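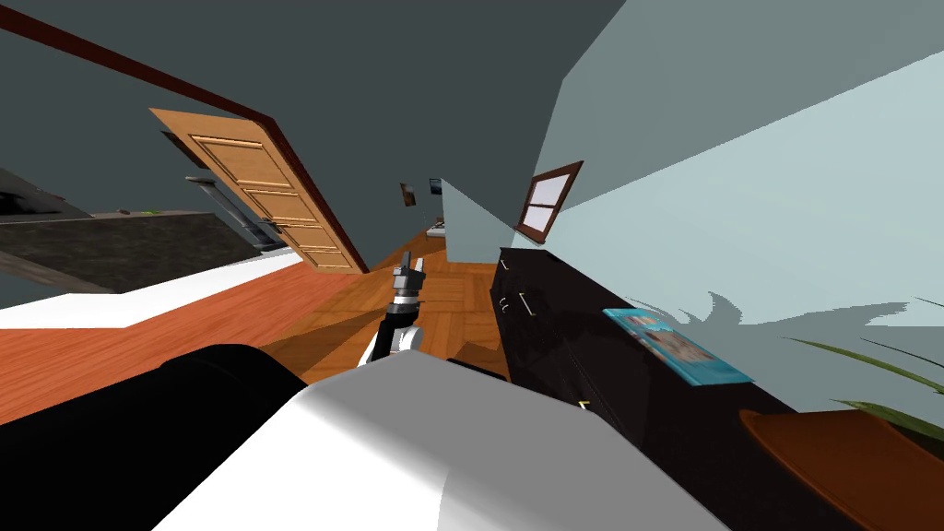 Open day at Milska: frequently asked questions

Last updated 10 May 2023

What will be demonstrated?

The Luvow team will run a simulated home robot in a furnished flat. Visitors follow the run on a wall screen, from the robot's own viewpoint. The task is to travel from the living area through an open door and into the corridor. No physical robot will be driven on the day.

Why a simulator?

A route can be repeated from the same starting point as often as needed. The current route was run 1000 times in January with the furniture left in place. A second set, with small changes to the starting position, is still being processed.

What is Ignacio?

Ignacio is the route planner. It receives the room layout and the position of the base, and returns a path. Arm control is handled by a separate program, Tarnirau. The two exchange data at fixed intervals, and either can be stopped without stopping the other.

Why is the room at an angle on the screen?

The viewpoint is rolled to one side in this set-up. The floor of the flat is level in the model. Visitors who find the angle uncomfortable may prefer the plan view, shown on a smaller screen by the entrance.

What should I watch for?

The doorway. The panelled door stands open into the room, and the planner has to allow for it as well as for the long dresser by the blue wall. The arm and gripper remain in view near the bottom of the screen.
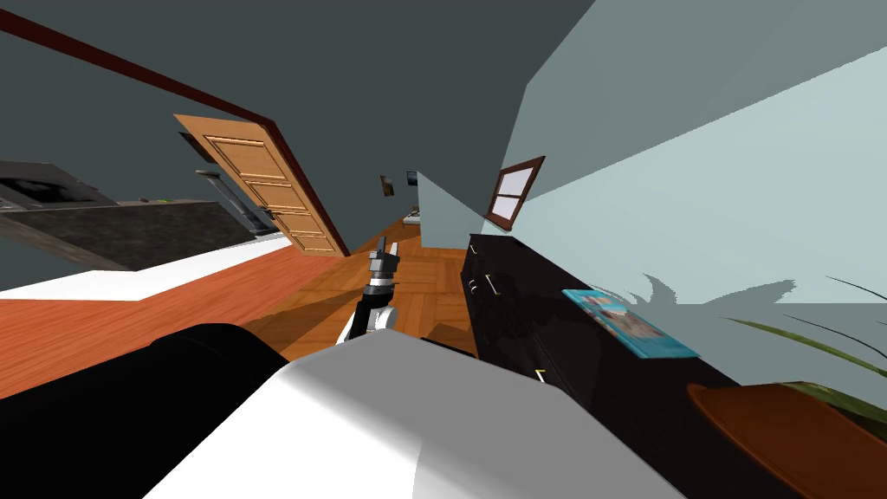

A visitor to the previous open day, Milska reader R., wrote that the plan view made the route easier to follow, and asked whether both views could be shown side by side. They will be, for the afternoon session only - the morning machine drives a single large screen.

How long is a session?

Each session lasts 63 minutes, including 13 minutes for questions. There are 2 sessions, with the same content in both.

Can I try the controls?

Yes, at the end of each session. Visitors may choose a target point on the plan and start a run. The arm controls are locked during this part.

Do I need to book?

Booking is required for groups. Single visitors can register at the desk, subject to space.

Can I take the software home?

No. Tarnirau and Ignacio are not offered for download. A printed summary of the route tests is available at the desk on request.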